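Place-Name Sign Inspection, Nirnbridge Trail Loop
Comments by Khadija Abdelaziz, August round

I've kept the same order as last time, so you can lay the two sheets side by side. Forty signs on the loop, and 37 of them passed, which makes me very happy.

1. Posts firm in the ground: PASS
I leaned on every one of them. The post at the Selia overlook has a little give, but no more than in spring – please just keep an eye on it after heavy rain.

2. Original name on the top line, newer name below: 2 FAILED
Both are on the creek side, where the old panels were put back after the repainting. Visitors will copy whatever is printed largest, so I'd love to see these swapped before the school groups come.
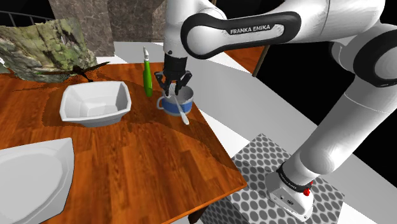 The replacement panels are already printed and only need their screws, so it should be a short morning's work for two people and a ladder.

3. Spelling and accent marks match the approved list: PASS, with a comment
All good, though the mark over the first vowel at the spring is wearing thin and will be gone by next year. It changes the meaning of the name entirely, so please touch it up.

4. Story text readable from a wheelchair: 1 FAILED
The panel at the 485 marker is mounted too high, and the last lines catch the glare. 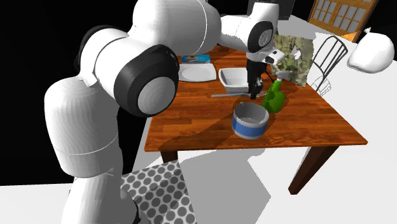
Proposed wording for the replacement panel needs to be read aloud by the elders before we order it, and I don't want anybody rushed. Let's do it sitting down, with the drafts spread out on a wooden dining table like the one here, and big type for those of us who forget our glasses. Wednesday suits most people.

5. Edges, corners and fixings safe to touch: PASS
No splinters, no loose screws. One bolt cap is missing at the lower gate – I put tape over it for now.

6. Colors and lettering: PASS
The blue background has held up nicely except on the south-facing panels, where it has gone chalky. For the repaint I'd like something deeper, along the lines of the blue at the lip of this mug, and I'd even keep the little white speckles in the border.

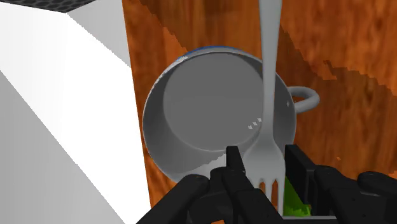
Names should stay in plain white letters whatever blue we settle on, and I'll ask for a sample board before we commit to a whole order. The thin line around each panel could be thicker, too, a good clear ring of white like the mug's rim, so the sign stands out against the trees.

7. Next round
Same loop, same sheet. Bring water and a soft brush for the moss.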